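Gurkham Public Library
Jun 30, 2019

1/6 The Gurkham Public Library announces changes to its Tool Lending Program, which now serves 114 registered households. Please read the full thread before your next visit. 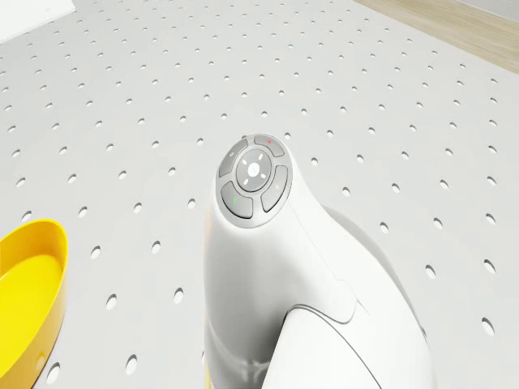 2/6 Loan periods. Hand tools may be kept for 11 days. Power tools remain on a shorter loan, as printed on your receipt. One renewal is allowed if no other member has placed a hold.

3/6 Late fees. Fees are capped at $40 per item. Members with unpaid fees may still use the reading rooms and public computers.

4/6 Returns. Tools must be handed to staff at the Grasso Street desk. Do not place them in the book drop.

5/6 The Treller Branch will begin lending garden tools in September. Holds may be placed through the online catalog once the list is posted.

6/6 Questions about your account may be directed to the circulation desk, extension 3916. Have your library card number ready when you call.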